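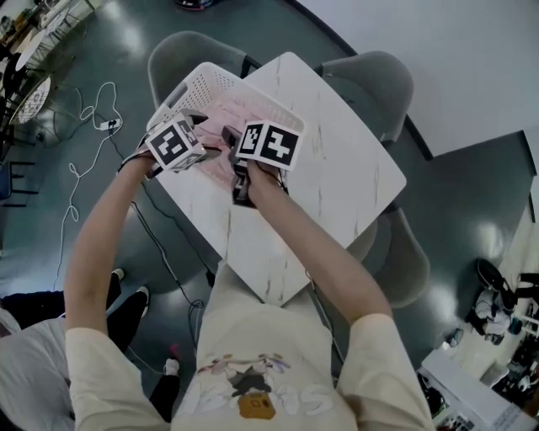 白色塑料篮放在带灰色纹理的桌面一端。

内金·礼萨伊(Negin Rezaei)在Lagman街开洗衣店已有九年。店名叫Zovov,门面不大,附近几栋公寓楼的住户大多把床单和冬衣送到她这里。

“一到十二月,羽绒服就堆起来了。”她说,“很多人穿脏了才想起去年没洗。”

她原先在一家酒店的布草房上班,每天经手的床单有825条,枕套另算。她说那份工作教会她看标签,也教会她看布边。“标签会褪色,有的客人嫌扎脖子,早就剪掉了。布边剪不掉,翻过来摸一摸,大致知道是什么料子。”

谈到家里洗衣,礼萨伊认为多数人洗衣液放得太多。她的做法是按瓶盖最低的那条线倒,毛巾不加柔顺剂。“加了手感好,可是不吸水。客人拿来问我毛巾怎么擦不干,我先问这个。”

羊毛衫她主张手洗,水温不超过30度,泡的时间要短,捞出来用干毛巾卷起来压水,再平铺晾开。挂着晾的毛衣,肩膀上会鼓出两个包,她每年都要替人熨好几件。

店里去年一共收了1,036件大衣。有7件至今没有人来取,挂在里间的杆子上,外面套着纸袋。她打过电话,有的号码已经换了。按店里的规矩,衣物保管到次年三月,之后转给Trurkeva旧衣站。

今年房租又涨了,她把洗一件长大衣的价钱提到了100元。老顾客有抱怨的,也有照旧来的。对面新开的Dimeo自助洗衣店分走了一部分洗床单的生意,她倒不太着急。“床单谁都能洗,领子上的油渍他们还是送过来。”

问她自己的衣服怎么洗,她说攒到周日晚上,关了店门一起洗,深浅分两桶。“袜子也分,”她说,“我女儿不分,她的白袜子全是灰的。”

联系我们 | 投稿与转载 | 版权所有,未经许可不得转载 | 返回顶部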